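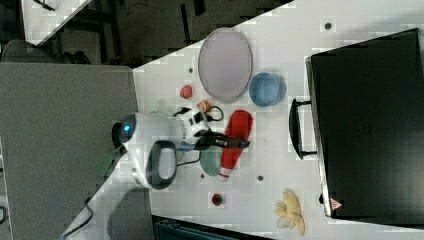
Sorting toy kitchen sets is mostly a matter of choosing one rule and keeping to it. I have tried three rules in the past year and have now settled on function: things you eat, things you eat from, things you cook with. Color is the rule most people start with, and it fails on a mixed collection. The lavender-gray plate and the light blue bowl next to it would go into separate bins under a color rule, and a child setting a place would have to open both. Under function they share a bin and come out together. The yellow banana goes with the food, wherever the yellow things are.

The collection at our toy library stands at 819 pieces, of which over 600 are kitchen items. These came in from several sources. The oldest are Stiko sets bought new, the rest are donations from families in the Gerkgate area, and most of those arrived in shopping bags with no box and no parts list. I stopped trying to rebuild the original sets in September. A set with one cup missing is recorded as incomplete and sits on a shelf, while the same pieces in a general bin get borrowed.

The bins are the Smadi 70, the shallow version. Depth matters more than volume. In a deep bin the plates settle flat at the bottom and the small food ends up under them, and then the whole bin gets tipped out on the floor to find an egg.
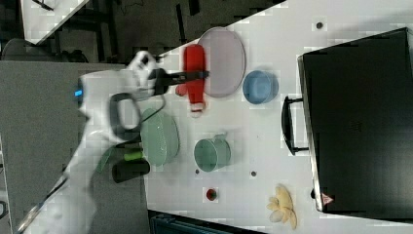
Hala Boutros
February 1, 2018

Drinkware was the difficult category. A mug is plainly something you eat or drink from, so the pale green mug goes with the plate and the bowl. A bottle is less clear. The red one holds (or pretends to hold) something you put on food, and under a strict reading it is a container. In practice children treat it as food and look for it next to the tomatoes. I moved bottles and jars into the food bin and wrote "food and sauces" on the label. Zinash Alemayehu, who does the lending desk with me, wanted a fourth bin for containers. We ran that for two weeks. It was nearly empty most of the time and collected puzzle pieces.

For the catalog I use Urkora, the basic plan. Each bin is one record with a piece count and a single checkout code. Codes starting at 2040 are kitchen. I don't record individual items except pans, which tend to go home in coat pockets or strollers and come back a month later. 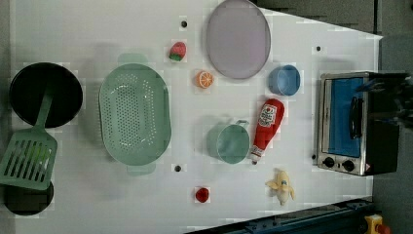

Pans, colanders and spatulas make up the third bin, and it is the only one where I limit the size. A colander takes up as much room as a stack of plates, because the handles stop it from nesting with anything except another colander of the same mold. My limit is two per bin. Spatulas go in last, laid flat along the long side - if they stand upright the lid doesn't close.

Food with loose parts still has no good answer. Anything that separates into halves loses a half sooner or later, and I keep the widowed halves in a jar at the desk in case the other one turns up. Food molded in one piece, peel or leaves included, needs no such treatment and can go straight into the bin after washing.

Washing is warm water and dish soap, then a towel overnight. Hollow pieces with a seam I only wipe, as water gets in and takes days to come out. The next job is relabeling the lids, which are still marked with the old color system.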